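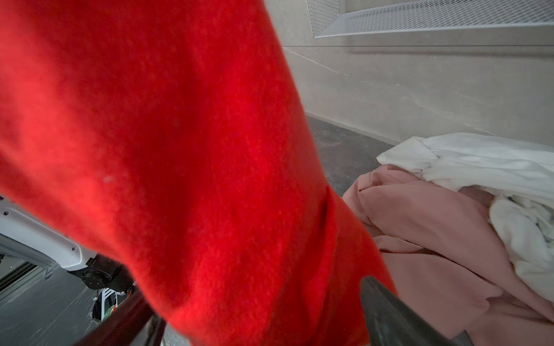 Red, fuzzy and shedding: the knit held up by a pinch from below.

Winter knitwear and the art of putting it away
by Prasanna Majumder
12/6/18

There is a red jumper in my life that takes up more room than my suitcase. It has been to the charity shop twice and come home both times, once because the shop was shut and once because I lost my nerve in the doorway. It is soft, it is loud, and it leaves a little of itself on everyone I hug.

I own too many like it. When I moved into the flat in Meltby I had 2 drawers for clothes, and by October both of them had stopped closing. The lower one would shut only if I sat on the floor and pushed with my feet. I have a degree and a pension, and this was how I began each morning for most of a year.

So I went to see Paraschiva Radu, who mends and stores knitwear for a living in a long, chilly room above the Clelow arcade. I took the red jumper with me in a bin bag. She looked at the bin bag for longer than she looked at me.

"You have been hanging it," she said. I had been hanging it. The shoulders had grown a pair of small horns where the hanger had been, and I had got into the way of wearing a scarf to cover them. A heavy knit on a hanger, she explained, is slowly being turned into a dress. The weight goes down and the sleeves go with it. She has customers whose cardigans reach their knees, and who think they have shrunk.

Her method begins with a table. She will not fold on a bed, which gives under your hands, and she will not fold on her lap, which she considers showing off. The jumper goes face down, gets smoothed from the middle outwards and is then left alone for a minute while she does something else. I asked what the minute was for. She said it was for the jumper.

Then the arms go across the back, one over the other, flat and not too tight. The sides come in to meet them. For an ordinary lambswool you would fold up from the hem in thirds and have a neat little parcel. A brushed knit with plenty of air in it will not have this. You fold it in thirds and it opens again like a slow yawn. Paraschiva folds hers once, from the hem to the neck, and rolls it loosely if the shelf is short. "You can't win against fluff," she said. "You can only give it somewhere to go."

I picked mine up to try it and was told off straight away. I had taken hold of it by a pinch of fabric in the middle, the way you would lift a kitten or a wet flannel, and the rest was hanging off it. Apparently this is how most people pick up a jumper, and it is how most jumpers come by that odd little peak in the front. Two flat hands underneath is the thing. I have been doing it at home ever since and I feel like a waiter.

There is a whole trade in boxes for this sort of problem, and I have bought a fair amount of it. The Gavrilă chest, which a friend swore by, is a handsome object with a lid so snug that I broke a nail on it. The Tindunitz bags come with a hand pump and squash everything you own into a row of hard grey biscuits. I loved the Tindunitz bags. I did one after another until well past midnight and got the entire winter under the sofa. When I let the air back in, the red jumper stayed the shape of a biscuit for days, with a crease across the chest that looked like a seat belt.

Paraschiva does not care for the bags. She keeps her own things in old cotton pillowcases, one jumper to each if it is a shedder, with the opening tucked under. The pillowcases go on open shelves. She has a shedder of her own, a dark green one, and it has lived alone in its pillowcase since an incident with her husband's good black trousers.

On moths she was brief. Wash the thing before you put it away, dry it flat, and look at it now and then. Lavender smells nice. Cedar smells nice as well. She said this in the tone of a doctor being asked about crystals.

Pieter Naidoo, who has the shoe repair counter downstairs, came up while I was there to borrow some scissors and gave his view, which is that anyone with more than four jumpers is running a museum. He was wearing two at the time. Paraschiva pointed this out and he took the scissors and left.

The bobbles are another matter. A fuzzy knit will bobble where you rub it, so under the arms, along the side where your bag hangs, and in my case across the stomach, from the edge of the desk. I had been pulling them off with my fingers while watching television, and had been rather proud of the heap. Each one you tug brings a bit more yarn up behind it, ready to be the next. She uses a small comb, one direction only, with the jumper laid flat and her other hand holding the cloth still. It took her the length of a cup of tea to do one sleeve. I had the second sleeve to do myself and am still on it.

As for the drawers, the lower one now closes. I would like to credit the folding, but I also gave my sister a grey polo neck and two things with reindeer on. The red jumper has a pillowcase with faded daisies on it and a shelf to itself in the hall cupboard, next to the hoover, where it has already begun to get on the hoover.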